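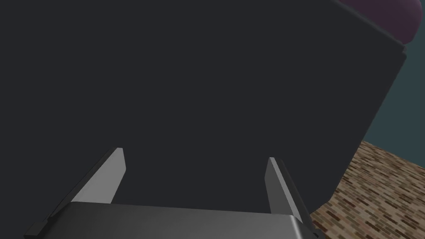 Is the robotics open day at Clisorton College worth the trip if you want to see robots?

It depends what you count as a robot. Everything the second-year group had to show on the Monday I went was running on a computer, and the only metal arm in the building was in a locked room upstairs. If you are happy to watch software for an afternoon there is plenty to chew on. If you have promised a child a machine that picks things up, I would go somewhere else.

I went with low hopes. I have been to a fair number of these days now, and they tend to follow a pattern: a banner, a laptop, a video of the one attempt that went well, and a student who has been told to say "learning" as often as possible. Clisorton is a twenty-minute walk from Rirkham station, mostly uphill, and the signs give out at the second roundabout. I got there at ten past one and the coffee had gone.

The project is called Trakance. The idea is that a student group writes and trains the control for a robot arm doing household jobs, in rooms that exist only in a simulator. The simulator is one called Lacson, which the college uses on several courses. Rooms come in different colours and layouts, so that whatever the arm learns in one can be tried in another, and the group gets pictures from the gripper's own point of view as well as from further back. The gripper views are the ones I found most useful. You have two grey fingers and a very large dark surface in front of them, and you begin to see what a poor view the thing has of its own job.

Eilif Eklund runs the course and gave the opening talk. It was better than I had expected and shorter than the programme threatened. He put the results up on the second slide, which I will give him credit for, because most people bury them. Over the term the group had logged 222 attempts at a reach-and-grasp task in rooms the controller had not been trained on. Of those, 46 were counted as successes. A success meant closing on the target and keeping hold of it until the clock stopped at 30 seconds.

I make that a shade over one in five. Eklund called it "a base to build on". I would call it a robot you couldn't leave alone with a saucepan.

What bothered me more was the way the failures were sorted. There was a single heading, "did not grasp", and nearly everything that went wrong was under it. An arm that drives its fingers into a wall and an arm that stops a hand's width short with the gripper open are two quite different faults, and you would fix them in different ways. I asked one of the students whether they had gone back through the logs to split them up. She said they had started to, had done the first week, and then the deadline for the written report arrived. Fair enough, I remember deadlines. But that week of sorting was the most interesting thing on the table and it was in a ring binder under somebody's coat.

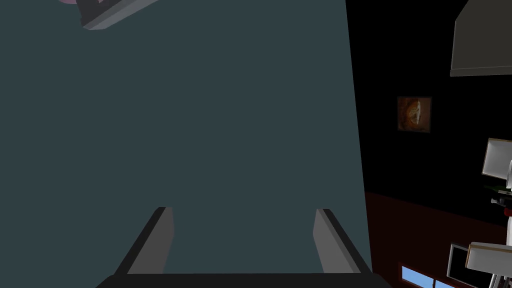
Does practice in a simulator carry over to a real arm?

Some of it does, and how much is something you can only find out by trying it on the real arm, which this group has not yet done. Planning a path round a cupboard should carry over reasonably well. Gripping tends to carry over badly, as real surfaces slip and bend in ways a simulator only guesses at.

I put a longer version of that to Eklund during the break and he didn't argue. His view is that second-years break things, that the arm upstairs is shared with two other courses, and that a simulated arm can be wrong all night without anyone having to sit next to it. All true. My own view is that a student who has never had to clear up after a bad grasp is missing a good part of the subject. We left it there and he went to find an extension lead.

The demonstrations took up the rest of the afternoon. Visitors were put in groups and moved between five tables, each with a different part of the project.

The table on room layouts was the best. Two lads had written a small tool that swaps wall and floor colours while leaving the furniture where it is, to see whether the controller was looking at the object or had simply got used to the background. They suspected the second. They had a graph that backed them up, and they showed it with a certain amount of glee, as it was other people's code. One of them also told me, unprompted, that the graph came from too few runs to lean on. I wish more people at these events talked like that.

The table on camera placement was muddled. The question was a sensible one (does the arm do better with a view from the gripper, or from behind the shoulder?) but they had changed the lighting halfway through the comparison and hadn't noticed until the week before. When the gripper is right up against a big flat panel, nearly all its view is one colour and there is next to nothing to steer by. You would think the second camera would help a great deal. Their numbers said it hardly helped, and I don't believe their numbers. I don't think they do either.

The speech control table wasn't working. The table on safety was a poster. At the last one you could drive the arm yourself with a games controller, and there was a queue for it all afternoon, mostly parents. I had a go and did no better than the software. I will admit that softened me slightly towards the 46.

The closing session was meant to be questions, but a man at the front used most of it to describe his robot lawnmower. I did get one in. I wanted to know whether the target had been in sight at the start of every attempt, and the answer was that it hadn't, and that the attempts where it was hidden were in the total with the rest. That could move the figure a good way in the group's favour, and it should have been on the slide next to the other two numbers.

Practical notes, for anyone going to the next one, which is planned for August. Entry is free but you need to sign in at the main desk, and the side door by the car park is kept shut whatever the leaflet says. The talk is in the ground floor lecture room and the seats at the back can't see the bottom third of the screen. Bring a drink. Ask to see the ring binder.

I have asked Eklund for the sorted failures once they have done the remaining weeks. He said he would send them. If they come I will put them up on this page.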